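Toast comes to the Carroll Street hall

The community kitchen at Clusholm has a breakfast corner again, and I went along to have a look (and, yes, to eat). If you've been meaning to drop in since the old one closed, the doors open at 7 in the morning and the coffee is ready when it's ready.

For anybody who has moved here lately, the hall is the low brick building on Carroll, across from the bus turnaround. It had a breakfast corner for years. Then the pipes went in the back wall, the kitchen was shut, and for a whole winter the only thing you could get in there was tea out of a big flask. I missed it more than I expected to! I live two streets over and I'm not much of a cook before noon.

The repairs took longer than planned, as they do. The plumbing came first, then the floor, then a long wait for the counter, which arrived in the wrong length and had to go back. The one that's in there now is gray and speckled, and I'm told the great thing about it is that it doesn't show crumbs. I can confirm that. I made plenty of crumbs and couldn't find half of them afterward, so I wiped the whole thing down twice to be on the safe side.

Money for the small things came out of the April rummage sale, which brought in $617. That's a very good sale for us. The year before it was $277, and half of that was one dining table. The group behind the breakfasts, who call themselves Trikik (don't ask me, it was decided before I joined the mailing list), put together a shopping list and stuck to it pretty well. Plates, a bread bin, butter dishes with lids, oven mitts, a decent kettle, new curtains, and a toaster.

About that toaster. There was a real argument over it. One side wanted a big conveyor machine like the ones in hotels, where you lay the bread on a little belt and it drops out at the bottom, sometimes brown and sometimes not. Hiltetti, the kitchen supply place out by the highway, had a used one and offered to hold it for us. The other side said a plain household toaster with two slots would do fine, would fit at the back of the counter, and could be replaced without another rummage sale. It went to a show of hands at the spring meeting and the little one won easily.

I voted for the conveyor, I'll admit. I had visions of a long line of hungry people glaring at the back of my head while I waited for two slices to pop. But the mornings so far have been relaxed, people sit down with their coffee and get up when they hear the lever go, and somebody always seems happy to put your bread in after theirs. I had a lovely long talk about tomato seedlings while I was waiting for mine. You don't get that from a conveyor belt.

It's a nice-looking thing, too — pale beige with shiny chrome around the top and a row of tiny diamond patterns along the front. My aunt had one with a trim a bit like that and I've wanted it ever since. The lever is on the side, so left-handed people will be pleased and the rest of us will get used to it. My advice on the browning is to start low. I like my toast dark and I still managed to overdo it on my first try, and then I had to eat it in front of everybody with a cheerful face.

Bread is whatever has been dropped off that day. When I went there was a white loaf, a seeded one that was gone before I got to it, and the end of something with raisins. If you bake, please bring what you can spare, sliced if possible, with a note saying what's in it. Nuts especially. There's a separate board and knife for gluten-free bread, and gluten-free slices don't go in the toaster at all, they go under the grill in the oven on a clean tray. That's where the mitts come in, and please do use them. A folded dish towel is how I got the mark on my thumb.

Toast and coffee are free, with a jar by the door if you'd like to put something in. Jam is from the spring swap and there are 200 jars of it in the storeroom, most of them plum, so nobody needs to be shy with the spoon. I'd really love to see some marmalade turn up. If you have a few jars sitting at the back of a cupboard you'd be doing me a personal favor.

A few small things are still to come. The second shelf isn't up. The curtains behind the counter are in, and they make the room feel much softer than the old roller blind did, but the pair for the side window is still being hemmed. And the wall clock is an hour off, so go by your phone if you have a bus to catch.

The toaster corner at Clusholm, with the new curtain behind the counter.
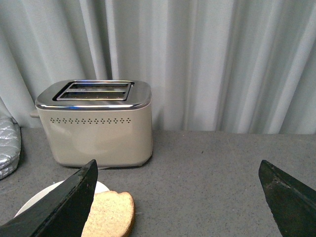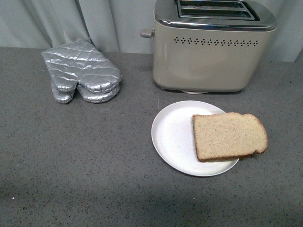

Neighborhood Pages, issue 2, page 2

The other question I keep hearing is whether the corner will stay open through the summer, when the hall gets rented out a lot. The answer for now is yes, on mornings when there's no booking. The list of open mornings is taped inside the front window, where you can read it from the sidewalk, and it gets changed on the first of each month.

If you'd like to help, the easiest shift is the early one. You unlock, fill the kettle, get the butter out so it can soften and put the plates where people can reach them. The late shift is mostly washing up and emptying the crumb tray (unplug the toaster first, please, and let it cool). Sign up on the sheet by the coat hooks. I've put myself down for two early ones, so if the coffee is a bit strong you'll know who made it.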